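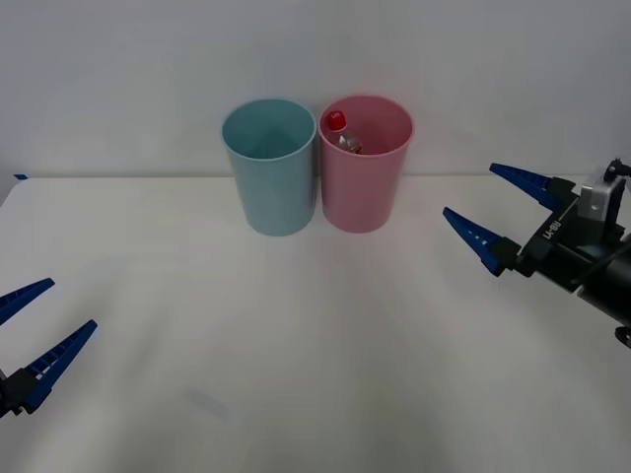
Minutes, Sillow Yoga Circle, March, 7 pm start. Ingeborg Kröger chairing, Athina Spanos taking notes. Breathwork evenings first — Zallach hall can have us again but only til 9, so the long rest at the end gets cut to 30 minutes. Ingeborg not happy, agreed anyway. Tea afterwards: plain plastic cups like the light blue and pink ones, no more china on the mats. Cups to be rinsed by whoever used them.

**Money.** 1187 dollars in the account after hall rent. Bolsters from Jasari still unpaid, Athina to chase the invoice. New blankets put off till next meeting.

**Drinks.** Short talk about juice for the family morning. Left to Ingeborg. 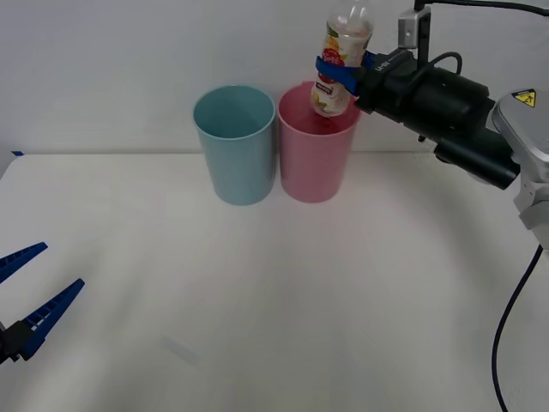
*Pink cup and bottle.*

**Retreat at Zamora.** 37 names on the list, two rooms still to fill. Silent breakfast stays. Phones in the basket at the door, same as before. Athina wants a slower class on the first morning, less standing, more floor work — agreed. Somebody needs to ask the house about parking and wether the upstairs room has heat. Ingeborg will call. 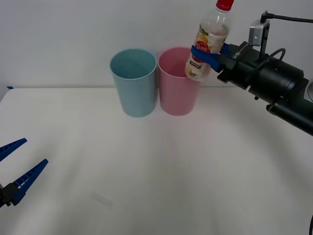 Can beginners come to the retreat?
Anyone who has been to 2 or more of our evening classes can sign up; newer people should talk to Ingeborg first.

**Other.** Lost: gray eye pillow, lavender. Door key goes back to Athina. Closed 8:40.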